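Tarton Community Workshop
Winter Fire and Electrical Safety Checklist

Area covered: ground floor, stairwell and loading entrance. Items marked Open must be closed before the building permit file is renewed.
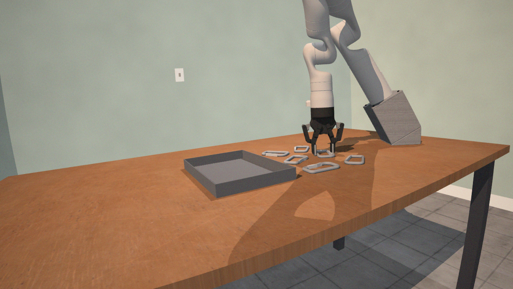
Inspected by Kagiso Pretorius
Reviewed by Nnamdi Etim
December 20, 2018

1. Exit routes
Main corridor clear to full width: Yes
Stairwell door closes and latches without help: No
Comment: The closer arm is worn and the door rests against the latch plate. Reported in October and not yet repaired. Open.

2. Fire extinguishers
Mounted and signed: Yes
Service tags current: Partly
Comment: The unit at the loading entrance, tag 171, is past its service date. Grirnance has been asked to replace it. The pin and seal are intact. Open.

3. Emergency lighting
Battery test completed: Yes
Comment: All fittings held for the full test. The fitting over the rear exit was dim at the end and should be tested again within 31 days.

4. Electrical panel
Clear space in front of panel: No
Comment: Paint cans and folded chairs were stored against the panel door. They were moved during the inspection. The floor is to be marked with yellow tape, and Adebayo Akinola will confirm when this has been done.
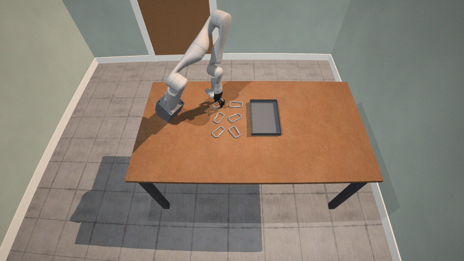
The panel directory is also out of date. Circuit 4 is listed as "kitchen" but now serves the stairwell heater. A corrected directory should be typed, signed and fixed inside the door. Open.

5. Portable heaters
Tip-over switch working: Yes
Plugged directly into wall outlet: No
Comment: One heater was running from an extension cord. The cord was removed and the user informed.

6. Occupant load sign
Posted and readable: Yes
Comment: The sign states 300 persons. No change requested.

Send written corrections to Ifeanyi Odukoya, Building Office.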